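Ticket 643
Subject: Dishwasher leaves white residue, drain error after cycle
Product: Miettinen under-counter dishwasher
Site: Clurkura, ground floor kitchen
Status: Closed

Reported problem

Dishes come out with white spots and a chalky film. It is worst on plastic. Glasses are cloudy but usable. Twice in the past week the machine also stopped near the end of the cycle and showed the drain light. Turning it off and on cleared the light both times. Machine was installed in November. No changes to detergent that we know of.

Reply from Irunico support

Please send the following: detergent type, which program you use, whether the salt light is on, and a water hardness reading if you have one. Test strips are fine. Please also check the filter under the lower spray arm and tell us what you find in it.

Customer update, 9:20 a.m.

Detergent is powder, store brand, one full cup per load. Program is Quick. Salt light is off. Filter had rice, a bottle label and some grease in it. Cleaned it under the tap and put it back. Ran one load after that and there is still film on the plates. No strips here, will get some. 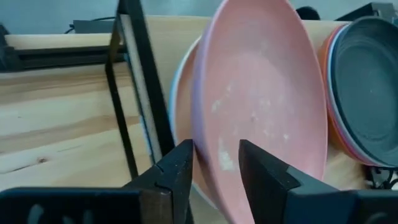 The cutlery basket has the same chalky feel, and so does the inside of the door. Wiping with vinegar takes it off the door but it is back after a few loads. Drain light has not come on again yet.

Reply from Irunico support

Salt light off does not always mean there is salt in the tank. On this model the float can stick. Open the salt cap and look. If you can't see salt near the top, fill it. Also, the powder goes in the door compartment up to the line for 25 g. A full cup is far too much for Quick, and the extra will not rinse off at that length of cycle. Please use the Normal program until this is sorted out.

Customer update, 2:45 p.m.

Salt tank was all water, no salt. Filled it with coarse salt and wiped up the spill. Bought strips. Tap water reads at the top of the scale, very hard. The softener setting in the menu was on 1. We did not set it, so it must have come that way. What should it be?

Reply from Irunico support

Set it to 5. Hold Start and Program together until the display blinks, press Program until it shows 5, then press Start to save. After that run one empty Normal cycle with a descaler. We suggest Urar powder descaler, one packet, no detergent. Expect nearly 107 minutes for that cycle.

For the drain light, pull the machine forward and check the hose. It should loop up to the underside of the counter before it goes down to the sink connection. The highest point needs to be at least 52 cm off the floor.

Customer update, next morning

Softener set to 5. Descaler cycle done, no errors. The hose was lying flat on the floor behind the machine with a kink where it passes the cabinet leg. Straightened it and clipped it up under the counter. Height is now above your number. 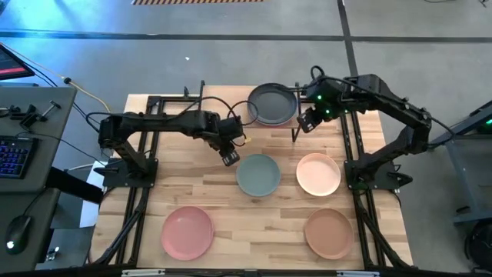 Ran two loads on Normal with powder to the line. Glasses are clear. Plastic still has a few marks from before, but it feels smooth. No drain light on either load. One question: the door shows a code 42 for a second when it is switched on. Is that a fault?

Reply from Irunico support

No. 42 is the firmware version and it shows at every start. Old marks on plastic can be soaked off in warm water with a little vinegar, then rinsed. Check the salt once a month by opening the cap and don't go by the light. If the float is still stuck after the next fill, open a new ticket and we will send a replacement cap.

Customer update

OK. Will check the salt with the monthly filter cleaning. Please close.

Ticket closed by customer.
Cause: empty salt tank, softener set too low, too much detergent, kinked drain hose.
Parts used: none.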